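Sorting bench walk-round, Drelthorpe packing room, Endville
Checked Aug 16, 2026. Second check since the arm went in back in April.
My comments are under each item. Sorry, I ramble!

1. Floor and walkways: OK
Swept, no cords across the path. I still reckon the yellow line is too close to the bench for anyone pushing a trolley, and I caught my own hip on the corner twice while doing this sheet. Could we shift it before the new starters come in?

2. Emergency stop: OK
Tested both buttons, the one on the post and the one by the door. Arm stopped each time. The door one is stiff, and I had to use the heel of my hand. Grease or replace, maintenance can choose.

3. Speed setting: OK
Left on slow, as agreed for shared work. Somebody has been asking to bump it up to make the daily number (2000 pieces, if you haven't seen the whiteboard). Not until the risk sheet is redone, please, and don't go asking the night crew to do it for you either.

4. Gripper fingers: OK, watch
Wiped down, no splits in the black rubber. Spare pair is in the Curnesik drawer, bottom left, under the manuals.

5. Bench labels: FIX
We're still on handwritten paper. Fine for training, but paper slides around and I'd like proper ones taped down before we go any further. Same goes for the baskets, which need a marked spot so they end up where the arm expects them every time.
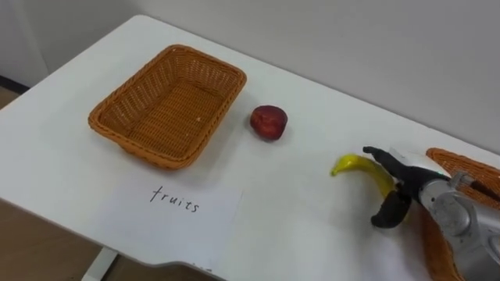
Saodah Majimbun wrote on the back of my last sheet that her wrists have stopped aching since she came off straight sorting, but she misses the chat, because now she's watching one bench by herself and her old neighbour is over on the other line. She'd like two people on watch at a time, or at least a swap at smoko.

I'm with her on that, so I've added it as an item.

6. Staffing at the bench: FIX
One person on watch for a whole shift is too long. Your eyes glaze over (mine did after 40 minutes, and I'd had two coffees). Suggest a swap every hour and somebody within talking distance. Umesh Chaudhary is sorting out the roster and wants names by the end of the week.

7. Hands in the work area: FIX
This is the big one. People reach in to straighten things while the arm is moving. I know, I know, you did it for years with no machine there and your hands just go! Press pause first. I saw it four times this visit and one of them was me.

8. Training cards: PART DONE
Day crew all signed. Three still to go on nights. The Bíró booklet is a bit heavy going, so ask me and I'll walk you through it at the bench.

9. Noise: OK
Quieter than the old belt by a long way. You can hear the radio again, for better or worse.

10. Fault log: OK
Filled in every day, good on you all. Last entry is number 1207, a dropped piece, reset by hand with the arm paused. Keep writing the little ones down too.

Next check is due once items 5, 6 and 7 are closed. If you've got a gripe or an idea, put it on the back of the sheet like Saodah did and I'll type it up with the rest.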